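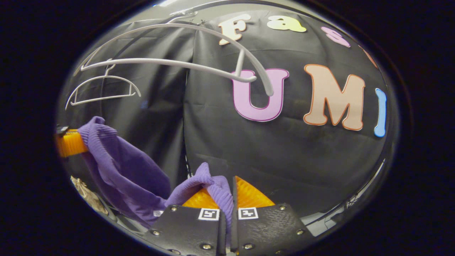 Dutico wants to rent you a laundry helper for $200 a month, and its sales pitch leans hard on the word "effortless." I have folded enough sweaters to be wary of that word. The work at hand is a purple ribbed knit, pinched between two black fingers with soft orange pads behind them, one end of it stretched off to the left while two white hangers wait on the rod. Knits sag and bunch, and this one is bunched right where it's being held. Shirts are the easy part.

Juraj Lukáč, who runs the service, told me the trial covered 168 garments at a shop in Fraser. How many were knits? He didn't have that number. Iqra Mohmand, the shop's owner, did remember the wait – 3 minutes for a cardigan, on a good afternoon. She can do one in less time than it takes to find the lid of the detergent.

The contract runs to September with no early exit. I asked for a shorter one and am still waiting to hear.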